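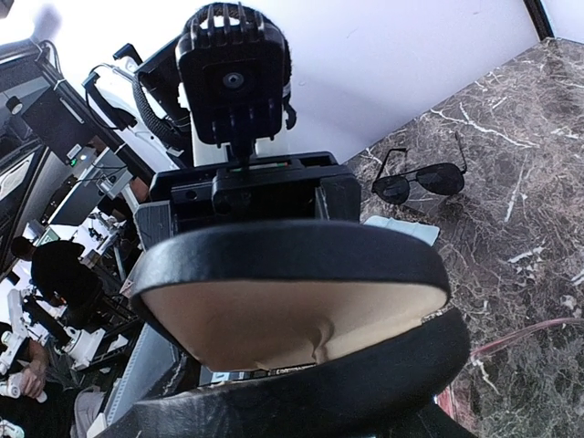 Trestville Neighbours Help > Parks and wildlife

Gulls nesting on our block, what can the council do?

Posted by Biljana Halilović, 06/07/2026

I rent on the top floor of a four-storey block near the market in Trestville. There is a pair of gulls on the flat roof with at least one chick. Since the chick came down onto the walkway the adults swoop at anyone who goes past, and the postman has stopped coming up. I rang the council and was told it is "a matter for the building owner". The managing agent, Ustodix, told me it is a matter for the council. Who is right? And can the nest be moved before next year? I don't want the birds hurt, I would just like to get to my bins.

3 replies

Voyle

The council is right, annoying as that is. They only deal with gulls on their own buildings. Your agent has to sort the roof, but they can't touch an active nest without a licence, and they won't get one because a postman is fed up. So nothing will happen to the nest this summer.

What you can ask for is work over the winter. On our block the agent had netting put over the roof plant and wire along the parapet, and it was finished in March before the birds were back. It came to nearly £2,000 and went on the service charge, split between eight flats. As you rent, that should be your landlord's bill, but check your agreement. Put the request in writing now and ask for a date. Ours needed two reminders.

For the walkway, carry an open umbrella. They go for the highest point. It should ease off once the chick can fly.

marketend67

Stop people feeding them chips outside the station and you wouldn't have the problem. I counted 200 on the car park roof one Sunday. The council put up one sign and a gull sits on it.

Drido

Agree with most of what Voyle says. One thing to add — if the chick is on the walkway and not injured, leave it alone. The parents will still feed it. If it is in real danger you can move it a short distance to somewhere sheltered, but wear a hat and gloves and keep it where the adults can see it.

Also ring the delivery office about your post. They let my mum collect hers from the counter until the gulls had gone, she only had to show ID.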